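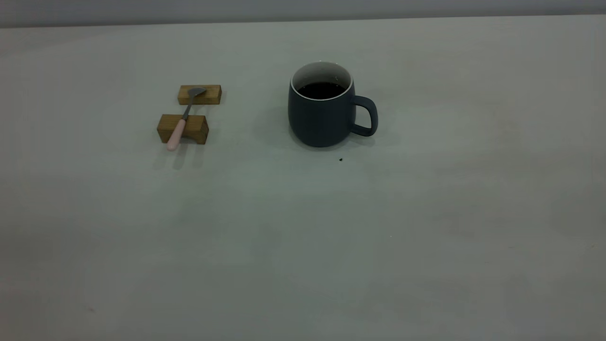
18/09/2024

Ink batch 12, oak gall, and I'm so pleased with it I'm writing this up before washing the strainer. Galls are the ones from the hedge at Gultimstead, picked in July and left whole in a paper bag until last week. Crushed them coarse this time – pea size down to grit, no powder – and the straining went far quicker than with batch 11, which was like pushing mud through a sock.

Weighed out 33 g of galls, soaked in 592 ml of rainwater, lid on, stirred whenever I walked past. Iron sulfate went in after straining, then the gum arabic, dissolved separately because last time it clumped. Color in the jar is a thin gray-brown and doesn't look like much at all. On paper it goes down pale and then just keeps getting darker! I wrote a line, went to answer the phone, came back and it was a proper blue-black.

Papers tried so far:

Clemeck laid – lovely, crisp edges, no feathering even with the wide nib.
Perrin wove – a little spread on the downstrokes, shows through on the back. Fine for labels.
Offcuts from the old ledger – best of the lot, wish we had more.
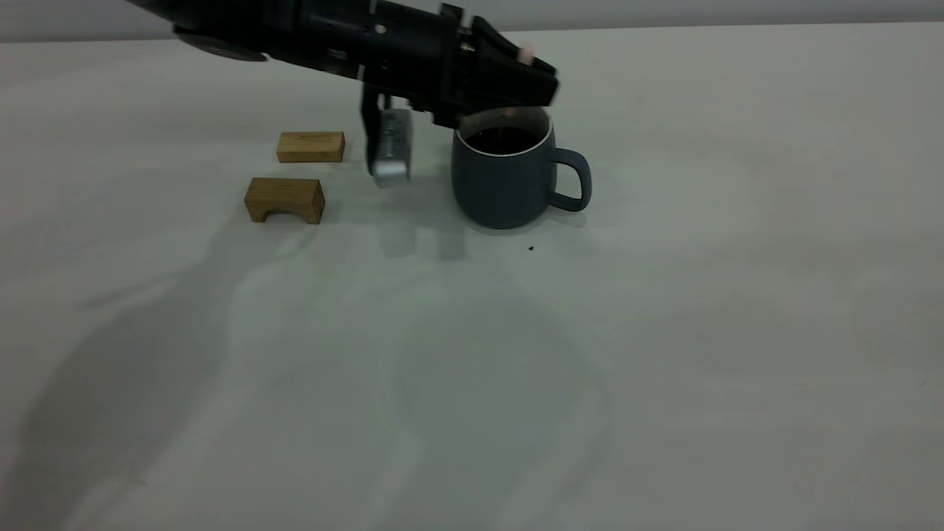 The ledger paper must be heavily sized, and I'd love to try brushing a weak gelatin size on the Perrin to see if it catches up. Cheap enough to do. Will cut strips and mark the sized ones with a pencil cross in the corner.

Still open: how much gum. I went with 2 level teaspoons and the flow is good, but there's a slight shine where the strokes overlap. Prerkell's leaflet has less gum and a clove in the bottle against mold. I've put the clove in. Smells like a ham.

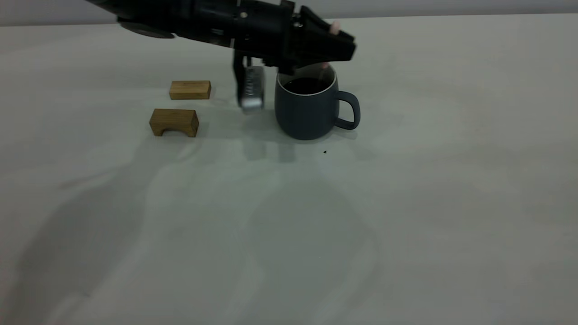
Hrvoje Hodžić

Added later: rinse steel nibs straight after use, the one I left on the bench has gone rusty orange at the shoulder. Glass pen is fine. Taped one strip of each paper to the south window, half covered with card, so we can look at fading. Please don't move them! Rest of the batch is in the brown bottle, second shelf, label facing out.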